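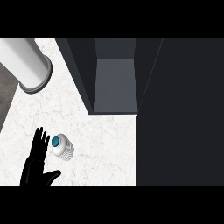 A black robotic hand beside a small white bottle with a teal cap, in a computer-rendered view.

Savier Mill to reopen as public hall and workshops

The former Savier Mill in Condenden will open its doors again on 13th August, after a long renovation that has turned the ground floor into a public hall and the upper floors into rented workshops.

The brick mill was used for weaving and later for storage, and had stood empty since its last tenant moved out. Bratel, the company that bought the site, kept the original staircase, the iron columns and most of the window openings. The roof was replaced in full.

The main hall can seat 264 people for concerts and talks, or hold 300 standing. It will also be available for weddings, markets and town meetings. A smaller room at the back, once the counting office, is set aside for local groups and can be booked by the hour.

"People in town have walked past this place for years without being able to go in," said Unathi Zulu, who manages the building for Bratel. "We want it to be somewhere you can stop by on a weekday afternoon without needing a ticket."

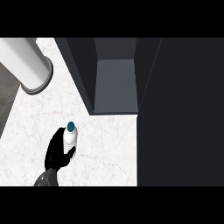
Upstairs, the two workshop floors have been divided into 73 units of different sizes. Zulu said most of the smaller ones are already let, and that the larger ones on the top floor will be offered from the end of August. Tenants share a loading area on the north side of the building and a kitchen on each floor.

The renovation was designed by the architecture firm Dijkstra. Zahira Pattinasarany, the project architect, said the hardest part was the floor of the main hall, where many of the old boards had rotted near the river wall. Some 700 boards were lifted and numbered, and the sound ones were put back in their original places - the rest were replaced with new oak.

"You can see which ones are new, and we left it that way," Pattinasarany said. "They'll darken over time."

An elevator has been added in a new stairwell outside the east wall, so the old stairs did not have to be altered. The main entrance is now on the river side, where the ground is level with the hall floor.

The opening will begin at noon with music in the hall, and the workshops will be open to visitors until 5 p.m. Entry is free. Parking at the mill is limited, and visitors are asked to use the lot behind the library and walk across the footbridge.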